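Kendach Open Day Demonstration Set: Data Card

Simulated tabletop picking, recorded during the public demonstration at Farkatthorpe

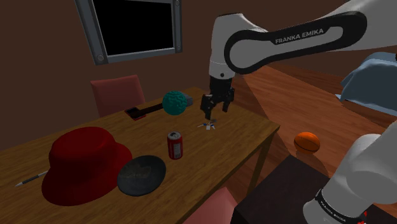
Carolina Carrilho asked at the end of the first session whether an operator who has never touched the controls should be recorded at all, and whether such recordings would not simply teach a policy to hesitate. The question is taken up under Known Limitations, and it led to the operator field described under Record Contents.

Summary

The Kendach Open Day Demonstration Set is a collection of simulated manipulation episodes produced in front of visitors to the Hunuvetti laboratory in Farkatthorpe. Members of the public and laboratory staff took turns guiding a simulated Franka Emika arm with a parallel-jaw gripper over a table of household objects. Each attempt was saved as one episode, whether or not the object was lifted.

The set contains 2130 episodes. It is released for research on imitation learning, failure detection and the study of new operators. It was not designed as a benchmark, and the laboratory does not maintain a leaderboard for it.

Card version date: 2020-02-27

Background to the Open Day

Hunuvetti opens its teaching laboratory to the public every August. In earlier years the program consisted of short talks and a guided walk past the workstations. Visitors often wrote on the comment forms that they would have liked to try something themselves. For this edition, Nuno Vilela proposed that the simulation stations be handed over to visitors for most of the day, with staff standing by to help.

The simulator was chosen over a physical arm for the public stations. A guest can drive the gripper straight into the tabletop in simulation, and the station is ready again after a reset. It also allowed children to take part on the same terms as adults.

Devendra Rastogi gave the introduction to each group. It covered how the arm moves, what the gripper can and cannot hold, and how an episode begins and ends. Groups then moved to the stations. Visitors who did not wish to be recorded used a separate station on which saving was switched off.

The Task

The simulated room is furnished as a plain domestic interior. A wooden table stands in it with chairs, and there is a bed farther back. Objects of different shapes and sizes are spread over the tabletop. In the view printed at the head of this card these include a red bucket hat, a dark grey bowl, a red soda can and a teal ball with a wrinkled surface. The gripper is open over a small group of blue and white pieces.

The operator receives one written instruction per episode, naming the object to be picked up. The operator then moves the gripper to the object, closes the fingers and raises the arm. An episode ends when the object has been held clear of the table, when the time limit is reached, or when the operator presses the stop key.

Objects that were not named in the instruction remain in place and may be pushed or knocked over. Contact with them does not end the episode. Several visitors asked whether they had to put things back where they found them. They did not; the layout is restored at reset.

Small, flat items proved to be the most difficult targets for guests. The usual trouble was judging the height of the fingers above the table. Soft and wide items such as the hat caused a different kind of trouble, as many operators aimed for the middle of the crown when the brim would have been easier to grip.

Record Contents

Each episode is stored in its own folder. The folder contains:

- the camera images, in order
- the joint positions of the arm at each step
- the position and opening of the gripper at each step
- the operator commands as received from the input device
- the written instruction
- the starting layout of the objects
- the outcome, entered as held, dropped, not reached or stopped
- the operator field, entered as staff, guest or mixed

The value "mixed" is used where a member of staff took over the controls before the episode ended. The step at which the controls changed hands is not stored. Users who need a clean separation between staff and guest control should leave these episodes out.

The outcome was assigned by the simulator and then reviewed by Amândio Seixas. Where the review and the simulator disagreed, the reviewed value was kept and the original value was moved to a second field named outcome_auto.

Collection Procedure

The public sessions used 2 stations. Both ran the same version of the simulator with the same physics settings. The input device was a hand controller with a single button for opening and closing the gripper.

Each guest was offered a practice period, which was not saved. After that, the instructions were drawn at random from a fixed list. Guests could skip an instruction without giving a reason. Skipped instructions are listed in a separate log and have no episode folder.

The episode limit was set at 3000 steps. It was chosen to be generous, so that a slow and careful approach would not be cut short. Staff were asked to offer spoken advice only when a guest requested it. In practice this was applied unevenly, and parents and friends standing nearby gave a great deal of advice of their own. No sound was recorded.

After the public sessions, staff recorded a further group of episodes at the same stations, using the same list of instructions. These make it possible to compare new and experienced operators on equal layouts.

Folder Layout

kendach_openday/
 README.txt
 LICENSE.txt
 instructions.txt
 skipped.log
 episodes/
 guest/
 staff/
 mixed/
 layouts/
 tools/
 replay.py
 check_episode.py

The script replay.py plays an episode back from its stored commands. The script check_episode.py confirms that the files in a folder are complete and that the number of images matches the number of steps. It is advisable to run the second script after every download. Interrupted transfers have been the most common cause of questions sent to the laboratory.

Intended Use

The set is suitable for the following purposes:

- training or testing policies that pick up a named object from a crowded table
- detecting failed grasps from images or joint data
- comparing operators with and without previous experience
- teaching, including introductory courses in which students inspect complete episodes by hand

The set should not be used to draw conclusions about the skill or ability of any age group or other section of the public. Guests chose to attend, chose whether to be recorded and were free to leave at any point. No personal details were collected that would support such a study.

Results obtained on this set should also not be presented as evidence that a policy is ready for use on a physical arm. The contact model is simplified, and light or soft objects in particular behave more stiffly than they would on a real table.

Known Limitations

Ms. Carrilho's question remains a fair one. Guest episodes contain long pauses, reversals and repeated openings of the gripper. A policy trained on them without any selection will tend to copy these features. The laboratory decided to keep the episodes complete and to leave the selection to the user. For most training purposes, a reasonable starting point is to use staff episodes and those guest episodes with the outcome "held".

Duarte Rebelo has pointed out that the list of instructions names some objects by color and others by type. The wording was not made consistent before the open day, and changing it afterward would have separated the text from what the operators read on the screen. It has been left as it was.

The room itself varies very little. Wall color, flooring and furniture come from a small library of assets, and a policy may learn to rely on them. Users who need variety in the background should combine this set with another source.

In 9 episodes the first image was saved before the room had finished loading. These episodes are marked in the README file within the download. The joint data and commands for them are complete.

Privacy and Consent

No images of visitors are included. The only images in the set are those produced by the simulator. Guests signed a consent form before taking a place at a station, and a parent or guardian signed for children. Forms are held by the laboratory and are not linked to episode numbers. For this reason, the removal of an individual guest's episodes is not possible after release, and the form states this plainly.

Access and License

The set may be used free of charge for research and teaching. Redistribution of the complete set is permitted if this card is included without changes. Partial copies should state which folders were left out. Commercial use requires written permission from the laboratory.

Download instructions are provided on request by the data desk at Hunuvetti. Schools that wish to use the material in class may also ask for the Isaksson edition – a reduced copy with fewer images per episode, prepared for computers with limited storage.

Maintenance

Amândio Seixas is responsible for corrections to outcome labels. Reports should give the episode number, the current label and the proposed label. Questions on the simulator settings and the replay script should be addressed to Devendra Rastogi.

Corrections are gathered and issued together, with a list of the affected episodes. Episode numbers are never reused. If an episode is withdrawn, its folder is kept and contains only a short note.

Citation

Please cite the set as: Hunuvetti Laboratory, Kendach Open Day Demonstration Set, Farkatthorpe. Contributors: D. Rebelo, A. Seixas, C. Carrilho, N. Vilela, D. Rastogi.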